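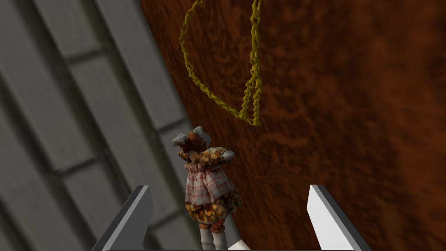 Quick one before work. Month two of taking the bus. Car is gone, sold it in May, haven't cried about it yet.

So the route is the 237, Eltatham to Kikden, and the timetable says 31 minutes. The timetable is a liar. On a good morning it's close. On a rainy morning every single person in Eltatham remembers the bus exists and we crawl up the hill with the windows fogged and somebody's umbrella dripping in my shoe.

But! I like it. Didn't expect that. My sister keeps waiting for me to cave and buy another car and I keep not doing it.

Things I had wrong. Thought I'd read. Brought the same paperback for three weeks, same bookmark, same page more or less. I get carsick apparently, which you never find out when you're the one driving. So now it's podcasts, or looking out the window like a dog. Window is better. There's a house past the old tire place where they're building a porch very, very slowly and I am way too invested. They got the railing up last week. Wrong color in my opinion but it's up.

Also thought it would be lonely. It's the same people every morning! You don't talk, mostly, but there's a nod. I got a nod in week two and felt like I'd been handed a diploma. The one I do talk to is Younes Younis, who gets on at the library stop. He's been riding this line since before they changed the number and he knows which seats have the heater under them (left side, over the wheel, but your knees end up around your ears). He told me to stand at the back end of the shelter and not the front, and he was right, the doors stop there about half the time. That half matters.

Money, for the people who asked. Monthly pass is 168. I was spending a lot more than that on gas and insurance and parking, and that's before the thing with the transmission. I'm not going to do a whole spreadsheet here. I did start one and then closed it when I saw what I'd been paying for parking. Some of the savings are going straight to Tahiri, the bakery at the Kikden end, so don't be too impressed. They do a cheese roll. It's warm at 7:40 and all gone by 8.
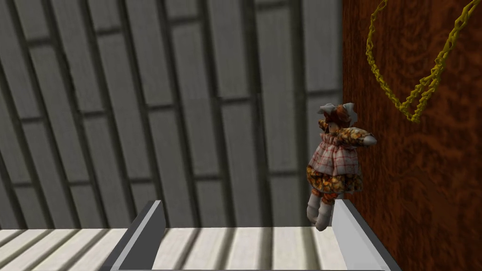 The ride home is the hard part and I should be fair about that. Mornings I'm fine, I've had coffee, I've got my spot. Evenings there's no seat till Eltine, so it's one hand on the strap and the bag on the other shoulder and the brakes doing what they do. I've tried standing sideways, I've tried leaning on the pole (people hate that, sorry). By the last hill I'm that little cloth ragdoll, legs just dangling, back to everybody, no opinions left. Then somebody gets off at Eltine and I drop into their seat and it's the best seat in the world for five stops.

Shoes! Forgot shoes. I ruined one pair already, the nice gray ones, walking from the stop in slush. Now I wear boots and keep the work shoes under my desk. Should of done that from the start. Same with gloves, I have one pair in the coat and one in the bag and I still show up with cold hands, no idea how.

What I miss about the car. Groceries, big time. You learn pretty fast what you can carry up a hill, and it's not a watermelon. Singing. Leaving when I want to leave a party. I stayed at my cousin's till almost midnight last month and then found out the last bus was at 11:10, so that was a cab, and there went a week of cheese rolls.

What I don't miss is circling for parking in the dark with my jaw clenched. Also I sleep better, and I don't know if it's the extra walking or just being less mad at strangers. My phone says I'm walking a lot more than I was in spring. I believe it, my calves hurt.

Somebody in the comments last time asked if I'd do it if I had kids or a later shift. I don't know. Probably not the later shift, the evening service is bad and I hear they might trim it again. If you ride the 237 please go fill out the survey thing, it's on the little poster in the shelter, takes two minutes and they close it at the end of the month.

Ok that's my ride in ten, boots are by the door, lunch is somwhere. More on the porch when there's news.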